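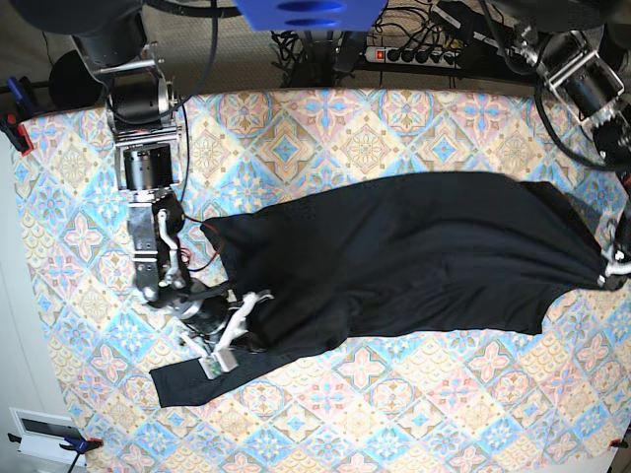
Can a robot fold your washing yet?

It can fold a fair bit of it, slowly, with somebody standing by, and it won't collect it from the bedroom floor.

That was the gist of an afternoon at Oltgate, the old seed merchant's building at the bottom of Cludcombe, where the robotics firm Bolent threw open its doors in July to anyone who fancied watching a machine do the household chore most of us put off until the airer falls over. Doors opened at 2 pm. By ten past there was a queue on the stairs, a good part of it made up of people who had seen the word "refreshments" on the poster.

The machine is called Holub. It has a pair of arms with a gripper on each, a table to work at, and no face, which disappointed the younger visitors and seemed to reassure the older ones. Čestmír Zelenák, who looks after it, explained that holub is Czech for pigeon. He was asked why pigeon. He said the first version used to bob up and down a lot and that the name had stuck before anybody senior could object.

Clothes, it was explained, are hard work for a robot. A box stays the shape of a box wherever you put it. A pullover has a different shape every time you drop it, and a dark one hides its own creases. "If you can't tell the sleeve from the shadow of the sleeve, you are going to have a long day," said Zelenák, who gave the impression of having had several.
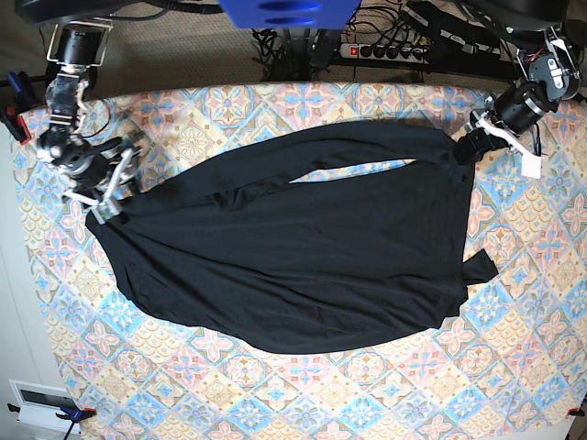
Holub's two grippers with a black garment at the Oltgate open day.

The tablecloth drew nearly as many questions as the arms. It is clamped to the table and has the sort of pattern you would expect under a plate of scones, and one woman wanted to know where she could get one. Zelenák said a plain white surface would be kinder to the machine, but that very few people live on plain white surfaces, and a folder that only works in a laboratory is no good to a household with a dog in it. He did not know where the tablecloth came from. He promised to ask.

Demonstrations ran in slots of 15 minutes. In the one I sat through, Holub took hold of its washing, considered it, let go, and took hold of it again slightly further along. There was a murmur of sympathy from the folding chairs. A man in the second row said he did exactly the same with fitted sheets. When the sleeves finally went across and the bottom half came up to meet the top, there was applause, and it was warmer than anything my own ironing has ever had.

It was not a crisp fold. My mother would have shaken it out and started again. But it would have gone in a drawer, and the drawer would have shut.

Bolent says Holub has 800 practice folds behind it and that the team wants to reach 1000 before moving on to anything with buttons. Each attempt is kept, good or bad, so that the arms can be taught from it later. The bad ones are said to be the more useful, and Zelenák spoke of them with real fondness, particularly a run in early spring when Holub took against a cardigan and would fold one half of it very nicely and then unfold it to do the other.

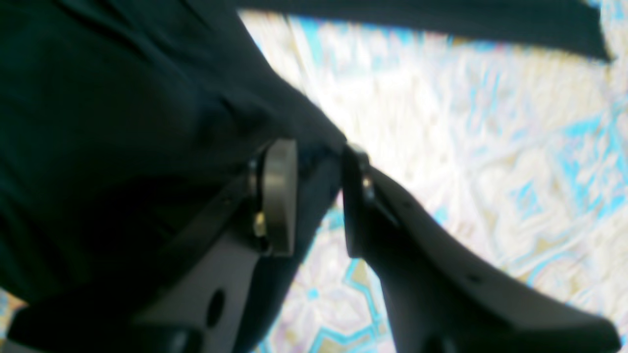
Would it ever manage socks, a boy near the front wanted to know. Zelenák said that folding socks was possible, and that finding the other sock was outside the scope of the present work.

Other questions from the floor were mostly about money. No, it isn't for sale. No, there isn't a price, and he wasn't going to guess one, as the last time he guessed a price it ended up in a newspaper. (It won't be this one.) Somebody asked if it would put people out of work and he took that more seriously than the rest, saying the first places likely to want such a thing were care homes and hospital laundries, where there are never enough hands and the piles don't get smaller. A retired laundry worker from up the hill told him he should come and see a proper pile before he said any more, and the pair of them were still talking over the tea urn when I went past with my second slice of lemon cake.

There was a go-yourself table too, where visitors could try folding a shirt with a pair of kitchen tongs in each hand - an excellent idea, and very humbling. I lasted one sleeve. A girl of perhaps nine did the whole shirt, collar and all, and was told she could start on Monday's pile at home, an offer she declined.
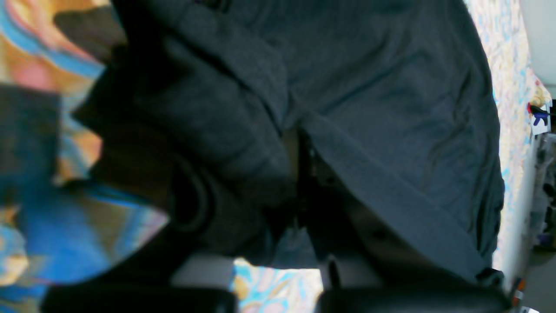 Close work on a dark garment, seen from the gripper's own camera.

Things wound up a little after five, later than advertised, when the last group asked to see it go once more and Holub obliged. The shirt from the tongs table was left where it was. The tea towels, I noticed on the way out, were being folded by hand.

Bolent hopes to open the doors at Oltgate again once the buttons have been attempted. Entry will be free as before, and anyone wanting a place on the folding chairs is advised to turn up early, as the stairs are draughty. Visitors are welcome to bring an item of clothing for Holub to try, clean please, and nothing with sequins.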